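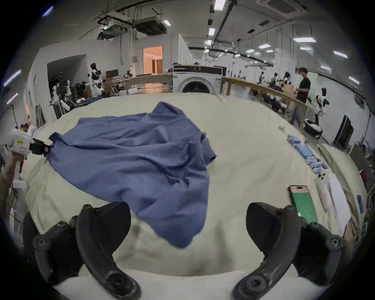
Cendard Sivum Folding Cloth, Cream

Home > Laundry > Folding and Sorting > Table Covers

In stock. Sold singly or as a pack of 2.

The Sivum is a large, plain, cream-coloured cloth that goes over a table so that you can fold shirts on it. We have tried to make it sound more exciting than that and the attempts are in a drawer.

Most tables are bad places to fold clothes. Smooth ones let a sleeve slide off while you are busy with the other sleeve. Rough ones catch on cuffs. Kitchen ones have jam on them. The Sivum gives you a clean surface with a bit of grip, and it is big enough for a button-up shirt to be spread out flat with all its limbs in view, plus room along the side for the pile you have already done.

It does wrinkle. Customers write to us about this, some of them quite sternly. The cloth lies on a table and has shirts dragged over it all day, and by the end of a basket it looks as though it has been slept under. You can iron it, and we know of a few people who do. The wrinkles make no difference to the folding unless they are very deep, in which case take hold of two corners and give it a tug.

Size and fit

The standard cloth is 254 cm long and is meant for a big table. On a smaller one it hangs down, and you will either like this or tread on it. There is no elastic and there are no ties. We tested a version with corner clips and spent a long afternoon finding them again, so the cloth stays put by its own weight. If your table is round, it still works and looks slightly like a ghost.

Please measure your table before ordering. We say this on every page of the shop and we still take back a good many cloths from people who measured with their arms.

Why cream

We are asked for navy, charcoal and something called "oat", which we held up against the cream and could not tell apart. Cream stays because you can see what you are doing on it. A blue shirt shows up clearly, edges and all, and so does the sock that came through the wash inside it. White shirts are harder going. For those there is the Flandari cloth, the same thing in slate grey, on its own page with its own set of complaints.

Folding a button-up shirt on it

The leaflet in the packet has a drawing, which has been called unhelpful, so a few words as well.

Do up the top button and one more near the middle. Lay the shirt face down and find both sleeves before you go any further. A shirt that has come out of the basket in a heap usually has one sleeve poking out and the other hidden somewhere in the middle, and it is worth pulling the whole thing open from the corners first. Smooth from the collar down towards the hem with the flat of your hand. Bring one side in, lay its sleeve straight down the back, and do the same on the other side. Fold up from the hem in two goes and turn it over.

If it looks wrong, shake it out and start again. If it looks wrong three times, use a hanger.

Smaller cloths and towels can be folded or rolled and lined up along the edge of the table as you go. Rolled ones take up less room and fall off more often.

Washing

Wash at 40 degrees with similar colours. Don't put it in with new jeans unless you would like the navy version after all. Line dry if you can. It takes up a fair bit of line, so pick a day when the neighbours aren't using the view. Tumble drying on low is fine, though the cloth tends to swallow everything else in the drum and come out as a parcel.

Expect a little shrinkage on the first wash. We cut the cloth slightly over to allow for it, so the length given on this page is the length after that wash – a new one will measure a touch more.

Details

Product: Sivum Folding Cloth
Made by: Cendard
Colour: cream
Length: 254 cm
Fastenings: none
Wash: 40 degrees
Pack options: single, or pack of 2
Guarantee: 3 years on seams and hems
Not covered: scorch marks, candle wax, cats

Often asked

Can I iron directly on it?
On a table that can take the heat, with a proper ironing blanket underneath, yes. The Sivum is too thin to protect anything by itself, and we have seen what happened to a sideboard.

Can I use it as a tablecloth?
You can. It will always be a folding cloth to us.

Do I need two?
One on the table and one in the wash is a tidy way to go about things. People who buy the pack tend to lose the second one to decorating.

Is it the same as the old Wijesinghe cloth?
Very nearly. We took over the Wijesinghe pattern, made the hem wider and left off the printed folding guide, which had the sleeves on back to front.

Returns

Unused cloths can come back in their packet. Refolding one to its original size is possible in theory. We accept any shape that goes through a letterbox or over a counter.

Page updated 2020-01-24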